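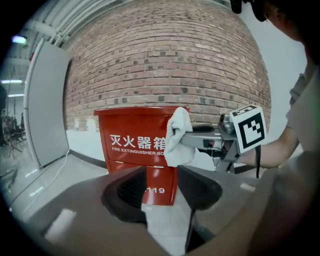 Working a cloth over the rim of the fire extinguisher box with one of the hand-held grippers.

Hands On, Tools & Automation

A Month of Dusting With Two Grippers

If you had told me last fall that I would come to have strong feelings about the way a metal jaw holds a dust cloth, I would have laughed and gone back to my coffee. But I have spent a good part of this spring with two hand-held grippers, the Siltitz and the Zirkel, and I have those feelings now, and I am going to share them with you at some length.

The idea behind both tools is the same. You hold the gripper in your hand and do a chore with it, a camera rides along and records what the jaw is up to, and later on those recordings are used to teach a robot arm to do the chore without you. You don't need the arm in the room, which is a blessing, because arms are heavy and fussy and they take up the good table. What you need is patience, a decent wrist, and a list of chores.

Our list came from Plidedberg, the small workshop that was kind enough to let me join in. They want 4000 recordings of ordinary cleaning before they train anything, and they were happy to have another pair of hands. So I wiped shelves. I wiped door handles and the backs of chairs. And I wiped the red fire extinguisher box by the curved brick wall more times than I have ever wiped anything in my own home, which my family found very funny.

That box turned out to be a wonderful teacher. The top flares out a little at the rim, and the corner is where you learn what your gripper can do. On a flat tabletop, any tool will push a cloth along. At a corner, the cloth has to fold over the edge and stay pinched while you change direction, and if your jaw is a bit too loose you will be left holding nothing while the cloth slides down the front panel. I lost it that way over and over in the first week. I also learned to fold the cloth before I started, since a single layer slips far more easily than a good thick wad.

The Siltitz is the easier of the two to like. The trigger has a long, soft pull, and you can feel through it when the jaw has closed on something. I could ease off just enough to let a cloth settle and then squeeze again without dropping it. After an hour, though, my forearm was sore, and after two I was making excuses to go and look at the recordings. The weight sits well forward of your hand, and no amount of strap adjusting ever fixed that for me.

The Zirkel is a stiffer customer. It closes with a snap and it stays closed, and for the first few days I thought it was the worse tool. I crushed a paper cup with it, and then another. But for wiping, that stubborn grip is just what you want. Once the cloth is in, it's in, and you can lean on it and scrub. It balances better too – I did a whole afternoon with it in my hand and still cooked dinner.

Then there are the cameras, and this is where I have to slow down a little. I had supposed that a sharper picture would settle everything. What mattered more was where the camera sat and how much it could see past the jaw. With the camera low and close, you get a lovely view of the fingertips and very little idea of where you are in the room. Move it back and you can see the wall, the floor and the thing you're cleaning, but the cloth gets small and your own hand keeps wandering through. We tried both positions on both grippers and ended up setting the camera back, with a wider lens. The close view was prettier. The wide one gave recordings that the software could follow from start to finish.

The marker cubes help with that as well. The black and white squares let the software work out which way a gripper is pointing, as long as a camera can see them, and so you learn to keep your sleeve and your elbow out of the way. It feels like learning to dance with somebody who is very particular about their shoes. By the second week I had stopped thinking about it, and I noticed one morning that I was pouring tea with my elbow tucked in.

Everything gets sorted by a program called Sepp, which lines up the recordings and throws out the ones it can't use. Sepp is strict. It turned away a great many of my early tries, mostly for moving too fast, and I took it personally for a while. Slow down at the start, slow down again at the corner, and it becomes much friendlier.

So which would I buy? For wiping and scrubbing, the Zirkel, and I wouldn't think long over it. For picking up anything you'd be sorry to break, the Siltitz, with a rest every half hour and something warm for the forearm afterward. Plidedberg is keeping both on the bench for now, and the plan is to put the first trained arm to work in November. I have asked to be there when it meets the corner of that red box.

Published Saturday, June 1, 2024

2 comments | Share this story

Filed under: Robotics, Workshop Life, Long Reads

Contact us | Subscriptions | All rights reserved | Back to top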